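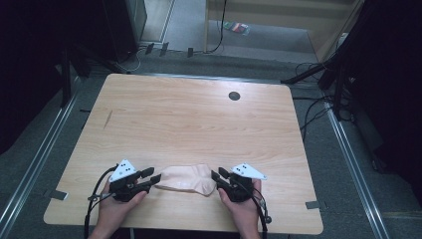
Household textiles and laundry work

Folding of small garments

The folding of small garments is the part of laundry work that deals with socks, infant clothing, gloves, caps, washcloths and other soft articles too small to be hung or stacked like shirts and towels. It is done after drying and before storage, usually on a flat surface such as a table, a bed or the top of a chest of drawers. The work is also called small-piece folding, and in commercial laundries it is often listed separately from flatwork, the term for sheets, tablecloths and napkins that can be fed through an ironer.

Characteristics of small articles

Small garments differ from flatwork in three respects that affect handling. They are seldom rectangular, they are often made of knitted cloth, and they commonly include a band or cuff that is thicker than the body of the article. A knitted article laid on a table does not keep a straight edge in the way a woven napkin does. The edges curl, the body sags between the points at which it is held, and the cuff stands above the rest of the cloth.

Knitted cloth stretches more readily across its width than along its length. An article pulled too firmly at both ends becomes long and narrow, then shortens again when released, and the crease set during pulling moves with it. For this reason most written instructions call for the article to be drawn out only until the larger wrinkles disappear.

Work surface

A surface for small-piece folding should be level, dry and large enough to hold the article being folded together with the finished pile. Wood, laminate and sealed composite tops are all in common use. Desks and office tables serve equally well, provided that any cable opening is kept outside the working area. Rough or unsealed wood is avoided, as fine knits catch on raised grain.

The color of the surface has a minor effect on the work. Pale articles on a pale top are harder to see at the edges than dark ones, and some laundries cover a part of the table with a plain dark cloth when sorting white goods. The cloth also adds friction, which keeps light pieces from sliding when one end is lifted. Side lighting shows up creases better than a lamp placed directly overhead.

Table height is normally set so that the hands rest slightly below the elbow. Longer sessions are carried out standing. A depth greater than the worker's comfortable reach is of little use, and the far part of the top is generally left for finished goods or kept clear.

Procedure

Spreading. The article is placed on the surface with its longest dimension running left to right. One end is held while the other is drawn outward. Where the two ends differ in width, the narrow end is normally fixed first and the wide end adjusted, as most of the loose cloth gathers in the wide end.

Smoothing. Wrinkles are moved from the middle toward the edges with the flat of the hand. The near edge, which tends to sag toward the worker, is straightened last. Cuffs and ribbed bands are opened out, or left doubled if the article is to be paired by its cuff.

First fold. The article is folded across or along its length. Lengthwise folding gives a narrow strip suited to drawers with dividers. Crosswise folding gives a shorter and wider piece suited to stacking. 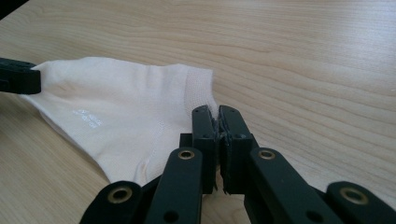 Corner handling requires some care in articles of irregular outline. A true corner is absent in most socks and caps, and the worker selects two points that will serve as corners for the fold. These are ordinarily taken at the ends of the thickest band, where the cloth is firm enough to be lifted without drawing a long tuft. When one point is held against the table and the opposite point is raised, the cloth between them should follow without twisting. A twist at this stage is carried into every later fold.

Second fold and finishing. The folded piece is doubled or turned into thirds and pressed lightly. Bulky pieces may be tucked into their own cuff. Pressing with force is not recommended for ribbed goods, which recover their thickness within a short time.

Principal methods

Flat pairing. Two matching socks are laid one on the other and folded together in halves or thirds. The method does not strain the cuff and gives a regular block, although the pair can separate if it is handled roughly.

Cuff turning. The cuff of one sock is turned over both. The pair is secure, but the turned cuff remains stretched during storage and may lose some elasticity over time.

Rolling. The article is rolled from the toe or lower edge toward the band. Rolling is widely used in packing for travel and for infant clothing kept in shallow drawers.

Livberg fold. A strip fold in which the lower part is brought up to the edge of the cuff, and the remaining length is slipped inside the band. The fold was circulated in a staff handbook of the Livberg laundry in Grerville and is attributed there to Sipho Van der Merwe, who supervised the small-piece tables. The handbook limits the method to articles with a cuff at least 4 cm deep. In shorter cuffs the tucked end works loose.

Commercial practice

In laundries, small pieces are counted on receipt, washed in net bags and sorted again before folding. The Livberg handbook sets a load of 200 pieces per table and a maximum of 400 for two tables worked together – figures that apply to adult socks and are lowered for infant goods. Finished articles are stacked in groups of six and turned so that the folds face the same way, which allows the groups to be checked without opening them.

The Potgieter system, used in the Senow hospital laundry, omits folding for socks altogether. Pairs are clipped at the cuff before washing and remain clipped until they are returned to the ward. The system reduces table work but depends on the clips withstanding repeated drying, and damaged clips are removed at a weekly inspection held on Wednesday.

Common faults

Misaligned edges are the most frequent fault and usually result from folding before the cloth has been smoothed. Hidden bunching occurs when a fold is made over a cuff that has not been opened. Overstretching is seen as a wavy edge next to the ribbing. Articles with printed labels or transfers can stick to themselves if folded while warm, and the printed area is therefore left on the outside or separated from facing cloth.

Storage

Folded small articles are kept in drawers, boxes or open baskets. Standing the pieces on edge makes each one visible from above, while flat stacks use the height of a deep drawer more fully. Knitted goods stored in either manner should not be tightly compressed – the folds become difficult to remove, and ribbed bands may take on a permanent crease.

See also: Flatwork; Ironing; Knitted fabric; Sorting (laundry)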